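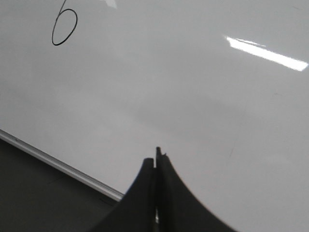
A 6 in black marker on the whiteboard.

January, workshop notebook, started a bit after 9 in the morning with the second coffee

Sourdough day again, or what the rest of the building calls sourdough day, though what we are really testing is flour. I promised Kiros I would write this one up properly this time instead of leaving him three words and a weight, so I am going to ramble, and he can skip down to the part about the rye if he gets bored.

Where we left off: the Gautam flour (the strong white one, in the big paper sacks) was giving us lovely tall loaves in the fall and then started spreading on the bench sometime before the holidays. Same starter, same salt, same oven, same me. I blamed the cold, Kiros blamed the new sack, and Prasetyo blamed the bench scraper, mostly to keep the peace I think. So the plan for this month was to go back to a plain, boring base dough and change one thing per bake, and to write it down.

Base dough, for anybody picking this book up later:
Flour 2000 g
Water 1300 g
Salt 40 g
Starter 400 g, taken when it has domed and before it drops back

That is 65 percent water, not counting what's in the starter, and I know it's on the dry side. Kiros likes it wetter. I like being able to pick it up. With a dough this firm you can tell very early whether the flour is holding, and I want to be able to tell early, as I have other things to do with my mornings.

Mixed flour and water first and let that sit for an hour under a damp cloth. I used to skip this step when I was in a hurry and I have become quite preachy about it in my old age. The dough goes from something like wet gravel to something you would happily put your face on, and you haven't lifted a finger. Then the starter, squeezed in by hand, and the salt last with a splash of the water I held back. Dough was at 24 C when I put it in the tub. The room was colder than that, so I put the tub on the shelf over the proofer, where it stays mild.

Folds at the half hour, four sets. First set was slack, which I expected. Second set had some life in it. By the third it was pulling back at me, and I remember thinking – well, there goes the theory about the flour, it's fine. Fourth set I hardly needed to do. I did it anyway for the sake of the book.

Now, the water. Prasetyo was the one who asked whether we had changed anything about the water, and I said no, of course not, it's water, it comes out of the wall. Then I went and looked, and the filter cartridge under the sink had been changed in the fall. I found my own handwriting on the tag! So it is entirely possible that the flour has been innocent all along and we have been feeding it different water. I have written to the people at Braton who supply the cartridges to ask what is in the new one compared with the old one. No answer yet. In the meantime I filled two jugs straight from the unfiltered tap in the yard and they are sitting with their lids off until tomorrow.

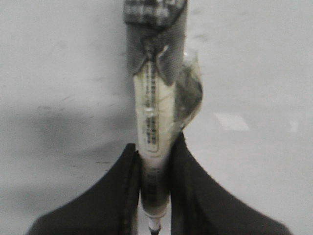
If the unfiltered water gives us back the height, then we will have our answer and I will owe the sack an apology. If it doesn't, we go on to the salt, and after that I am honestly out of ideas and will be open to the bench scraper.

Shaping. Divided into four, rounds first, then rested under the cloth until they had relaxed enough to stretch without tearing, then into batards. Two into the long baskets and two into the round ones, because the other long baskets are still at Usine with the cracker people and I keep forgetting to go and get them (Kiros, if you are driving that way, please). Rice flour in the baskets, plenty of it. I was stingy last time and left half a crust behind in the cane.

Two loaves went straight on to proof at room temperature and two went into the fridge at 5 C for tomorrow. I do think the cold ones will be better. They always are, they have that sour edge and the blisters on the crust, but the warm ones tell us more about the flour, so we need both.

Baked the first two just after lunch. Oven at 240, stone in for an hour beforehand, a tray of boiling water underneath for the first part of the bake and then out. One long slash each, held low and flat. I was pleased with the first slash and not with the second, where the blade dragged and I went over it again, which you should never do.

Results, such as they are. The loaf with the good slash opened nicely and stood up well, better than anything since the holidays, though still short of the fall loaves. The other one opened sideways along the bottom seam, and I'm putting that down to my shaping. Crumb on both was even and a bit tight near the base. Flavor mild, wheaty, very good with butter. The crust softened faster than I'd like while it cooled, and I wonder if I took them out a few minutes early. I had a phone call. Next time five more minutes with the door propped open on a spoon.

The rye, Kiros, since you asked. I ran a little side dough with the Gikis rye mixed in at 21 percent, everything else held the same apart from an extra 100 g of water, as rye drinks like a horse. It was stickier on the bench and I had to go at it with wet hands. It's proofing now in the small tin, I didn't trust it to stand up on its own. The smell is wonderful already, a bit like apples and a bit like a damp barn, and I mean that kindly. I'll bake it at the end of the day when the oven is coming down.

Things to do, so that I don't forget them again:
Feed the starter before leaving, equal weights, and put it back on the high shelf.
Chase Braton about the cartridge.
New blade for the lame, the old one is finished.
Label the jugs in the cold corner so they don't get poured on the plants.
Get the baskets back.

Later, a quarter to six. Rye is out. It has a crack across the top like a dry riverbed and I like it very much. Prasetyo wanted to cut it right away and I have wrapped it in a towel and put it on top of the cupboard, where it stays until morning. Fridge loaves look happy, no spreading so far. Starter fed. Oven off.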